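Kornau desk mat, six months in

I bought the big Kornau desk mat back in January, after my old one curled up at the corners and started catching my sleeve every time I reached for my coffee. It was $30, which felt like a lot for something I mostly lean on, but I'd had it in my cart for weeks and I finally caved.

First thing: the smell. It came rolled up tight in a tube and it stank like a new shower curtain! I hung it over the porch rail for a weekend and that mostly took care of it. My friend Amrit has the same one and says his never smelled at all, so maybe I just got a stinky one.

Getting it flat was easy. I rolled it backward, left it for 15 minutes, then put cookbooks on the corners overnight (the fat Charpentier baking one finally earned its shelf space). No curl since then, even over the winter with the heater blasting.
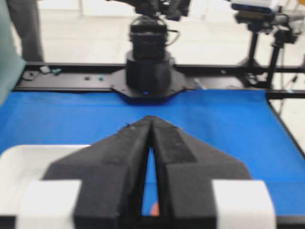 Cleaning is where I'd knock off a star. Coffee wipes right up, but ballpoint does not, and I have a little squiggle near my left elbow that I've scrubbed with dish soap, rubbing alcohol and a lot of bad language. If you write by hand a lot, maybe get the darker color. I'd still buy it again, just not at full price. Olum had it on sale last time I looked.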